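How do I stop a pale maple board going yellow and sticky?

Posted in Kitchen & Home, 2023-12-17
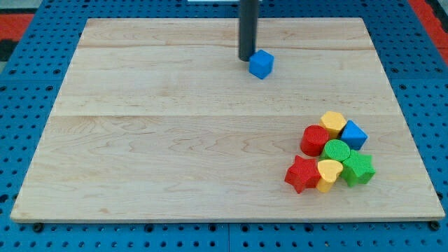

Florêncio Morais wrote:

Hello all, I hope someone kind can help. My daughter gave me a lovely big maple board and I've been wiping it with sunflower oil every week or so, as my mother always did with hers. It has started to feel tacky and smell a bit like an old chip pan! Can it be saved before the family descends on us later in December?

2 replies

Judite Esteves

Oh, I did exactly this with mine, so please don't fret. Cooking oils go rancid and never really dry. Scrub it with hot water and a little washing-up liquid, going with the grain, then rinse it quickly and stand it on its edge overnight so both faces get some air (don't soak it, or the joints between the planks may open up). If it's still sticky, sprinkle on some bicarbonate of soda, rub with half a lemon and rinse again. Once it's properly dry, go over it lightly with fine sandpaper and rub in food-grade mineral oil. Leave that until morning and wipe off what's left. I do mine once a month, a bit more often when the heating's on. It will darken slightly with the oil, but I rather like that.

Zadarau

sand it and start again. walnut oil is fine too if no one has a nut allergy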